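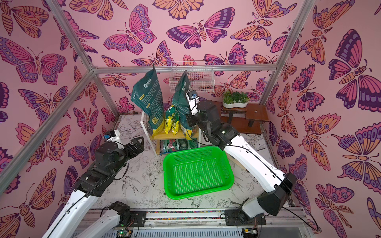

Pirkero two-level plant bench: review after one growing season

I bought the Pirkero bench in the spring to get my potting supplies off the floor. I have a small indoor corner for houseplants, mostly succulents, and for a long time the soil bags leaned against the wall and slid down whenever I took one out. The bench cost $39. I have used it for 5 months and have a fair idea now of what it does well.

It is a small stool, more or less, with a wooden top, white metal legs and a second level underneath. It came flat in a box with the legs, the two boards, a bag of screws and an Allen key. Putting it together took me half an hour. The instructions are one sheet with drawings and no words. Step 4 shows the lower board going in after the legs are tightened, and that doesn't work. Leave the leg screws loose until the lower board is seated, then go around and tighten everything.

What I keep on it

Soil goes on top. I usually have two of the tall teal bags open at once, one general mix and one with more grit in it that I cut with perlite. They stand upright next to each other with enough room between them for a small packet of plant food. When the bags are full they hold themselves up. As they empty they start to fold over, and I roll the tops down and put a binder clip on them.

The lower level takes one flat package and not much more. The gap is low. A stack of saucers fits if they are shallow. I tried a watering can and it would not go under, and neither would any of my pots standing upright. If you want the lower level for pots, buy the tall version or another shelf.

Weight

The listing gives no weight limit that I could find. I wrote to the seller, Firkard, and got a reply from Dayana Cárdenas the next morning. She said the top board is meant for "normal household plant use" and did not give a number. Two bags of soil have not bent it. I would not sit on it, and I have told my nephew the same thing more than once.

It does wobble a little if you drag a bag off sideways. Lift the bag straight up and it stays where it is. There are no levelers on the feet. On a mat it is steady, but on bare tile mine rocked until I put a felt pad under one leg.

The finish

The wood came with a thin clear coat. Wet soil left on it overnight made a gray ring near the back, and it has not come out with soap or with a light sanding. I wipe it down after potting now. The white legs have held up better. There is one chip near a screw hole that was there when I opened the box, and I touched it up with appliance paint.

Things I use with it

The green plastic basket with the grid of holes is a Pundis, and I like it more than I expected to. I carry supplies in it and knock old roots out over it. Loose soil falls through the holes, so put newspaper under it first. It rinses clean in the sink and weighs almost nothing. The smallest size was sold out when I ordered and I ended up with the middle one.

The white wire basket on the wall is from Shen. It took two tries to hang because the screws it comes with are too short for drywall anchors. I bought longer ones at the hardware store. Having it right above the bags is handy, although you have to mind the height – I first marked it too low and would have hit it every time I pulled out the taller bag.

My curved white planter of succulents stays on the dark side table next to the bench. I tried it on the bench for a week and had to move it each time I wanted soil, and the table gets better light anyway.

Compared with the other one I looked at

Orlando Cusi at the garden center tried to sell me an all-metal stand with three levels. It was stronger, and it would have taken all my soil and the pots too. It was also more than double the price and too deep for the corner. If you have a porch or a garage to put it in, I would look at that kind first.

Would I buy it again

Yes, for soil and small packages, at this price. I would seal the top with a coat of polyurethane before using it, and I plan to do that in October when the bags are low and I can clear it off. Four stars. I took one off for the finish and the instruction sheet.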